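Lerkano Stage and Screen Memory Project
Progress report to the Rawat Fund, second period
Prepared by Panagiotis Dimitriou, 2024-02-22

The project set out to record long interviews with retired television actors and crew from the daytime serials, and to put them online free of charge. We have finished 23 interviews. I would be careful with that figure. Five of them run under half an hour, and two repeat stories the same people have already told in print, nearly word for word.

The bigger worry is checking. Actors remember dates badly and credits generously. One guest claimed a part in a serial that had ended before he joined the union. We kept the passage and added a note, but I doubt most listeners will read it.

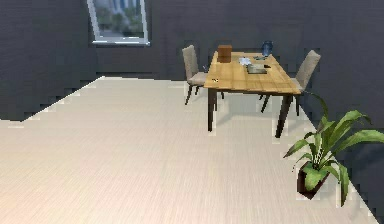
Transcripts are behind. Clellex promised us software that would cut typing time in half. In our trial it turned character names into nonsense and merged speakers whenever they laughed, so every page still had to be corrected by hand. I don't recommend renewing the license in May unless they show us something better on our own recordings.

The Clusano theater has offered to host a public evening with two of the guests. It would be pleasant, and it would look good in the next report. Whether it would bring a single new listener to the archive is another matter, and I have asked them for attendance figures from similar evenings before we spend anything.

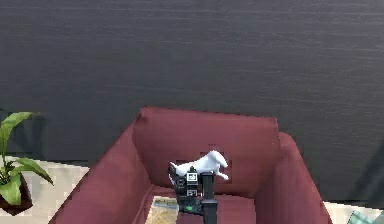

Will the archive open to the public in May as planned?

Only in part. The interviews with corrected transcripts and signed releases can go up then, and the rest should wait. Families of guests who have died must also be asked again about private material, and two have yet to reply.

Spending is within the grant so far, mostly thanks to travel we put off and will still have to pay for.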